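Subject: Re: [nallum-dev] start pose before egocentric episodes

On the Varnine question: we now open every session with an empty-hand pose, palms facing, nothing held. The hand tracker gets both hands in view at once, and left/right labels are fixed before the first object appears.

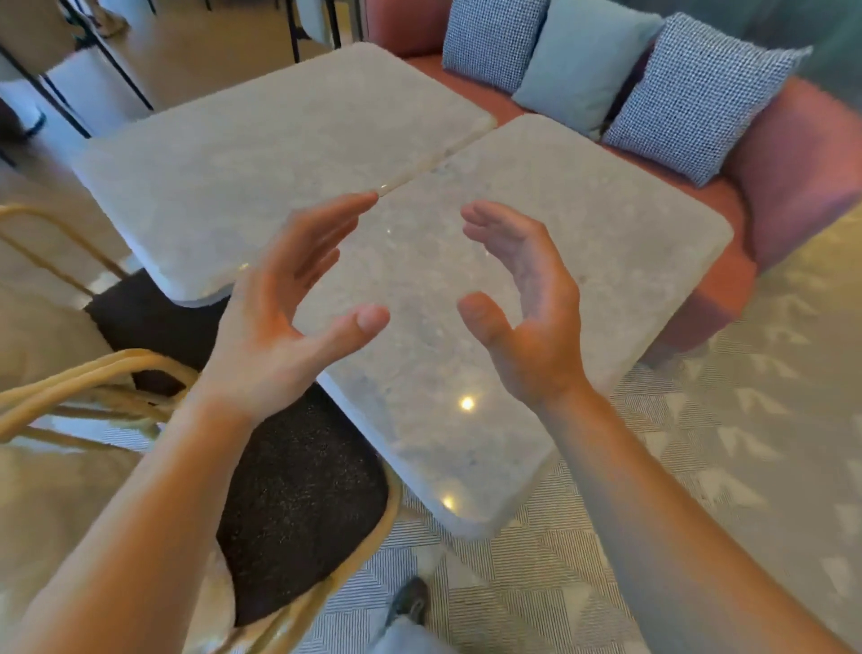
Start pose over the tabletops, hands open.

> Does the pose need a plain background? Our Lovholm
> sessions had swaps in clutter.

Clutter mattered less than fingertip gap. Over 400 sessions, label swaps fell to 66, from 200 without the pose.

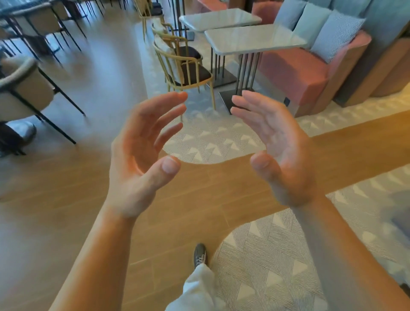 Can the pose be held while standing away from the work surface?
It can, provided both wrists stay in view until the tracker locks.

Hold time is 70 frames. Shorter holds left the thumb joints noisy, mainly when the fingers moved. 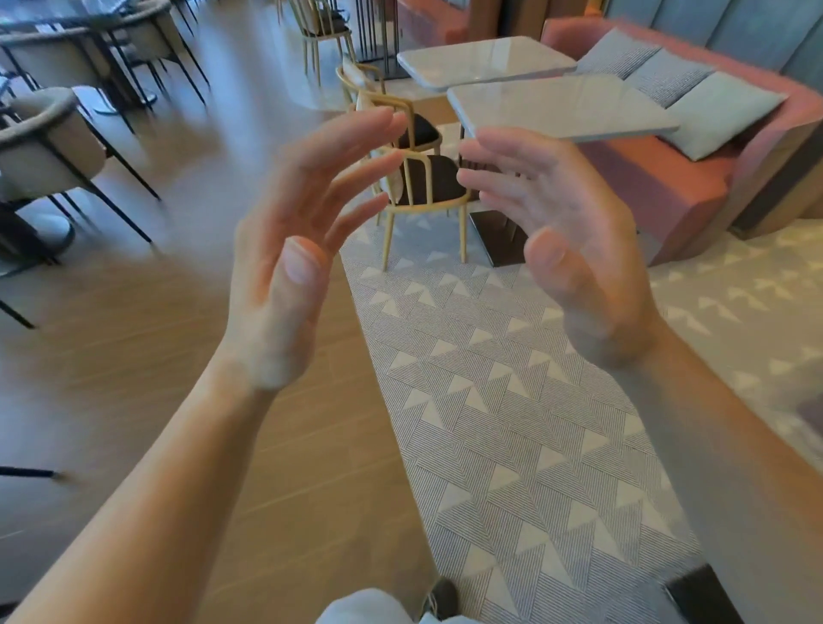

Russo writes that the same hold broke their wrist filter, which treats a still hand as a dropout and resets. They would prefer a slow open and close.

I have no data on that. The filter threshold is in the config and can be raised for the opening segment only.
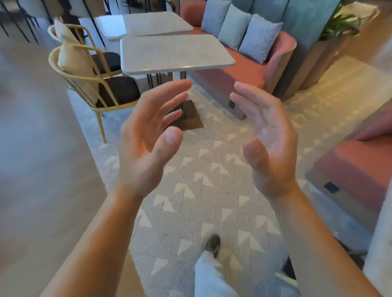
Should the opening segment be kept in the training split?
We trim it after label assignment and store it separately for calibration.

Patch to the Nallum loader goes up in September.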